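2/17/26

Dear diary, my arms are noodles and I'm writing this with a mug of tea balanced on my knee, so forgive the handwriting. Another full day of being somebody else's arms at Sandstead. I came home and went to put my own washing away and caught myself doing it in slow motion, elbows out, like I still had the controllers strapped on!

Today was clothes again. Red one, black one, pick it up off the white, bring it over, put it down, go back, do it all again. I love it more than I thought I would, to be fair.
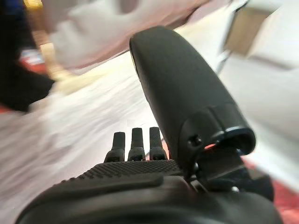
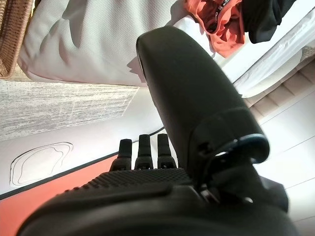
Black hands, and a fair bit of white behind them.

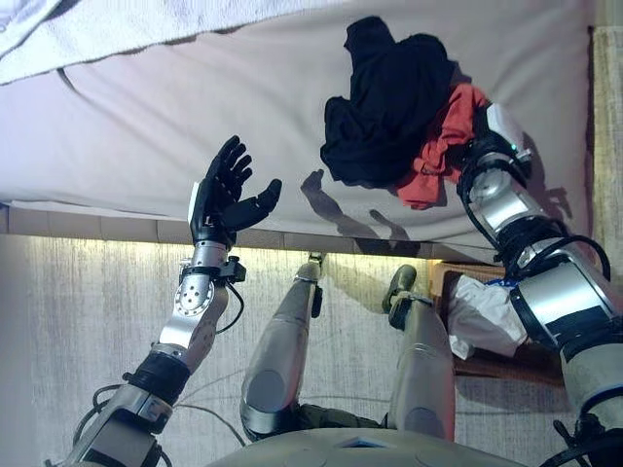
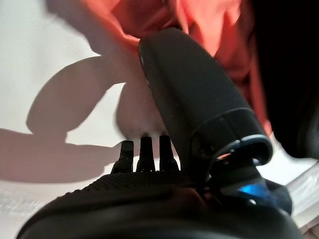

Farzana Dhanial reckons I'm still too polite with the fabric. She told me over lunch that a robot learns your hesitation right along with everything else, so if I hover over a sleeve for three seconds wondering which bit to grab, it'll grow up hovering over sleeves as well. Pick your spot before you move, she said, and then go and get it, and if you miss, miss properly and have another crack.

I sulked for as long as it took to eat a sandwich and then tried it her way. She's right, of course, which is annoying. The afternoon runs felt so much better. You sort of breathe out, decide on a fold, and go in with the thumb under and the fingers over the top, and the cloth comes up in one go (or it doesn't, and you get a limp corner and the rest stays behind, but at least you found out quickly).

What I still can't get used to is having no feeling in my fingertips. With my own hands I'd know straight away if I had one layer or two. Through the headset I'm just looking, looking, looking, and by the end of the day my eyes are dry as toast. Black clothes are the worst for it. A black hand on a black jumper is just one big dark blob, and I end up judging it by the folds moving. The red is a treat by comparison. If I were in charge I'd have everyone learn on red.

Trundov want 4,000 good runs by the end of May. That's them all over, isn't it — a big round number and a cheery email to go with it. I've put in 300 since I started and Farzana has done 400, and she began after me, so there's my competitive streak awake again. Mind you, she throws fewer away. I binned 3 in a row this morning for bumping the bed with my left hand while I was busy being clever with the right. I keep forgetting the one I'm not using! It just drifts off on its own, wherever my real arm happens to be resting, and then clunk.

Must remember for tomorrow: park the left hand first, palm up, well clear, and only then start the right. I might put a bit of coloured tape on the controller as a nudge.

We had a long chat about Jirgate too, which is what everyone's calling the labelling program now. I'd thought it would be the boring half of the job, but I quite like it. You watch your own run back and mark where the reach ends and the grasp begins, and it's a bit like hearing your own voice on a recording. I had no idea I go in so crooked. Every single time, a little dip to the right before I close the hand. I suppose I do that at home with the tea towels and have never noticed.

Naqvi is the other half of the plan, the one where you stand next to the robot and move its arms yourself, no headset, just pushing it through the motion like you're teaching a little kid to swing a bat. I had one go last week and my shoulders told me all about it. It's lovely for slow careful things like smoothing a sheet flat, though, since you can feel the cloth push back at you through the arm. For picking things up I'd rather be on the controllers. Farzana is the exact opposite and says she'd do Naqvi all day if they let her, so maybe we should just split it down the middle and both be happy.

Mum rang while I was cooking and asked if I'd taught it to do ironing yet. I said we're still on picking up, Mum. She said so was I until I was fourteen.

Heat pack on the neck now, then bed. Need to find my other grey socks, and ring the dentist before work.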